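3.2 세탁기 앞 바닥이라는 작업 공간

가정 내 세탁 연구는 오랫동안 기계 안에서 벌어지는 일에 관심을 기울여 왔다. 수온과 세제 농도, 탈수 속도에 관한 문헌은 풍부하다. 그런데 우리가 Ernley 조사에서 만난 참여 가구들의 이야기는 번번이 기계 바깥, 더 정확히는 투입구 바로 앞의 바닥으로 돌아왔다. 면담을 옮겨 적으면서 연구진이 가장 즐거웠던 대목도 여기였다. 바구니를 어디에 내려놓는지, 어느 쪽 손잡이를 잡는지, 무엇을 먼저 집는지를 두고 참여자들은 놀랄 만큼 풍성하게 말해 주었다!

조사는 102가구에서 시작하여 2가구가 이사로 빠졌고, 최종 분석에는 100가구의 기록을 사용하였다. 모든 가구가 드럼 세탁기를 쓰고 있었으며, 각 가구는 한 차례의 방문 면담과 사진 기록에 참여하였다. 면담 지침은 Halilović의 예비 연구에서 쓴 것을 우리말로 옮기고, 바구니와 바닥에 관한 문항을 보탠 것이다. 마지막 방문은 2024년 2월 4일 일요일에 이루어졌고, 녹취록 정리는 4월에 마쳤다.

드럼 세탁기는 투입구가 앞면에 있어서 옷을 넣고 꺼내는 사람의 몸을 낮춘다. 통돌이식에서는 바구니를 허리에 걸친 채로도 일을 할 수 있지만, 앞에서 여는 기계에서는 바구니가 바닥으로 내려오는 일이 많다. 그 순간 바닥은 선반이자 작업대가 된다. 그림 3에서도 바구니는 흰색 드럼 세탁기 앞의 매끈한 연회색 바닥에 놓여 있다. 바닥과 바구니와 투입구가 이렇게 가까이 모인 배치를 우리는 '앞마당'이라고 부르기로 했는데, 한 참여자가 면담 중에 쓴 말을 그대로 빌린 것이다. 이보다 나은 용어를 끝내 찾지 못했다.

바구니 자체도 흥미로운 물건이다. 그림 3의 바구니는 직사각형 플라스틱 제품으로, 바닥과 옆면에 작은 구멍이 격자로 나 있고 테두리는 갈색의 엮은 듯한 질감이며 양 끝에 흰 손잡이가 달려 있다. 양 끝 손잡이를 두고는 의견이 뚜렷하게 갈렸다. 두 손으로 들어야 해서 문을 열 손이 남지 않는다는 불평이 있는가 하면, 바닥에 둔 채 한쪽 손잡이만 당겨 방향을 돌릴 수 있어 오히려 편하다는 참여자도 있었다. 후자의 설명을 듣고 우리는 바구니를 '드는 물건'으로만 분류했던 초기 코딩표를 고쳤고, '끄는 물건'과 '돌리는 물건'이라는 항목을 새로 넣었다.

내용물의 경우에는 양보다 종류가 이야기를 이끌었다. 수건과 속옷은 거의 언급되지 않은 반면, 운동복은 참여자들이 스스로 꺼내는 화제였다. 번호가 인쇄된 유니폼은 특히 그러했다. 그림 3의 바구니에 든 것도 등에 검은색과 흰색으로 "23"이 크게 찍힌 빨간 유니폼이다. 이런 옷을 두고 참여자들은 뒤집어서 빨아야 하는지, 다른 빨래와 섞어도 되는지, 인쇄면이 접히면 갈라지지 않는지를 길게 논했다. 한 참여자는 "유니폼은 빨래라기보다 손님"이라고 했다. 옷 한 벌이 세탁 순서 전체를 바꾸는 이러한 사례를 우리는 '순서를 정하는 옷'으로 코딩하였다.

그림 3. 드럼 세탁기 앞 바닥에 놓인 바구니와 빨간 유니폼. 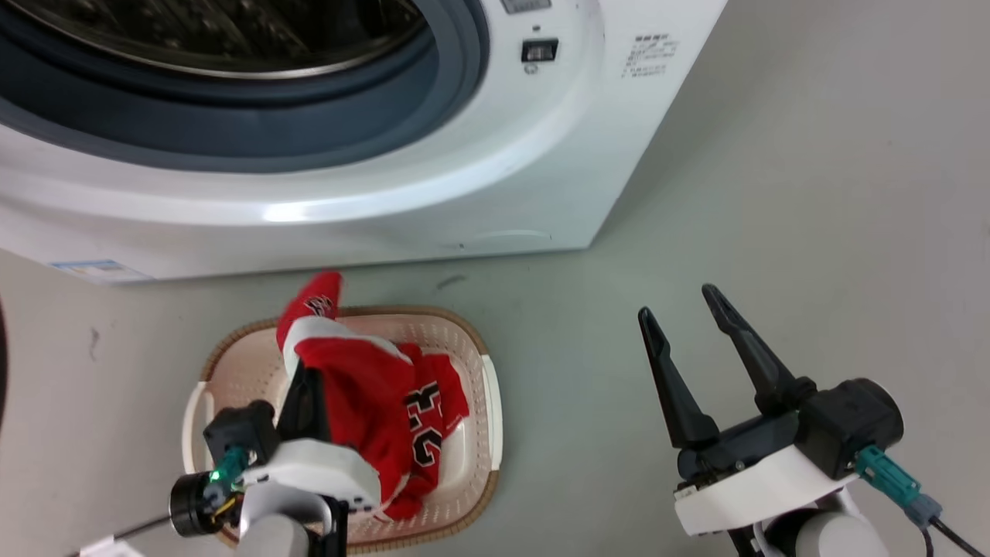

3.3 투입 전의 손질과 분류

앞마당에서 이루어지는 일은 크게 손질과 분류로 나뉜다. 손질에는 뒤집기, 주머니 확인, 지퍼 잠그기, 소매 펴기가 포함된다. 분류는 색과 소재에 따르는 것이 원칙이라고 대부분의 참여자가 말했으나, 실제 순서를 되짚어 달라고 요청하면 훨씬 다양한 기준이 나왔다. 내일 입을 옷인가, 누가 널 것인가, 건조대의 어느 칸에 들어가는가 하는 기준이 색보다 앞서는 경우가 적지 않았다. 널기의 사정이 넣기의 순서로 거슬러 올라오는 셈이며, 이번 조사에서 우리가 가장 반갑게 여긴 발견이다.

기존의 Olvera 분류표는 세탁을 모으기, 나누기, 빨기, 말리기, 개기의 다섯 단계로 구분한다. 단순하고 튼튼한 틀이어서 본 연구도 여기에서 출발하였다. 다만 이 표에서 나누기는 세탁기에 도착하기 전에 끝나는 일로 되어 있다. 우리 자료에서 나누기는 투입구 앞에서도 계속되었고, 이미 넣은 옷을 도로 꺼내 바구니에 돌려놓는 일도 흔히 보고되었다. 따라서 나누기와 빨기 사이에 '되돌리기'를 두고, 한 벌의 옷이 바구니와 드럼 사이를 오가는 횟수를 별도로 적을 수 있게 하였다.

되돌리기의 이유는 면담마다 달랐다. 잊고 있던 얼룩이 떠올라서, 물이 빠질 것 같아서, 한 벌만 따로 돌리기 아까워서 등이다. 마지막 이유는 유니폼과 관련해 거듭 등장했고, 함께 빨 만한 비슷한 색의 옷을 찾아 다시 방으로 갔다는 이야기로 이어지곤 했다. 이 왕복은 세탁 시간 조사에서 흔히 빠지는 항목이므로, 4절의 시간 기록 분석에서는 바구니가 바닥에 놓인 시점부터 투입구가 닫히는 시점까지를 하나의 구간으로 다룬다.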